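Chapter 5
Sound Off Screen

By the end of this chapter you should be able to tell on-screen sound from off-screen sound, and explain how each one changes what an audience expects.

Most of what we hear in a film has a source we could point to. A door shuts and we see the door. Off-screen sound belongs to the story too, but its source is kept out of view. In Yolandi Mabuza's thriller Stunia, the lodger Baxter is heard on the stairs for 33 minutes before he first appears. His footsteps are uneven, and the viewer has formed an opinion of him long before his face is shown.

Marietjie Ngcobo, who edited the film's sound, kept the stairs quieter than the radio in Isley's kitchen. The audience has to listen for them.

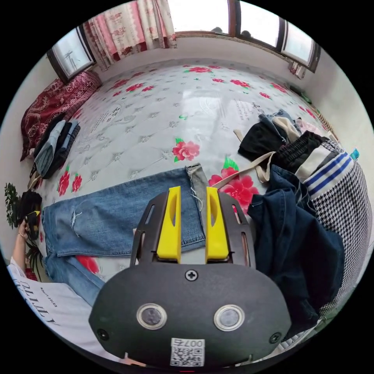 Music is a separate matter. A score that the characters cannot hear is called non-diegetic, and we deal with it in section 5.3. A song playing on Isley's radio is diegetic, even when the radio itself is out of view.

Before reading on, watch the first ten minutes of any film with your eyes closed and write down every sound you can name.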